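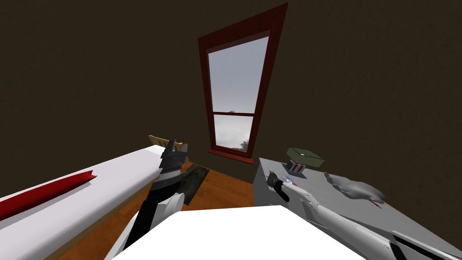 According to one customer review, the Rudotora sash lock closed a gap that had let in draughts for years, and the meeting rails no longer rattle in high winds.

Rudotora Sash Window Lock, Ref. 2634

The Rudotora is a cam-action lock for vertically sliding timber windows. It is supplied by Ploltia in satin brass or white and is suitable for meeting rails at least 22 mm deep.

Each pack contains 2 locks, fixing screws and a key. Windows wider than 610 mm should be fitted with both locks, placed at equal distances from the centre.

Painted rails must be fully dry before fitting. Customers are asked to check the depth of the rail before ordering, as opened packs cannot be exchanged.

Replacement keys are available separately from the Pirnadia range.

Page revised 10/04/2026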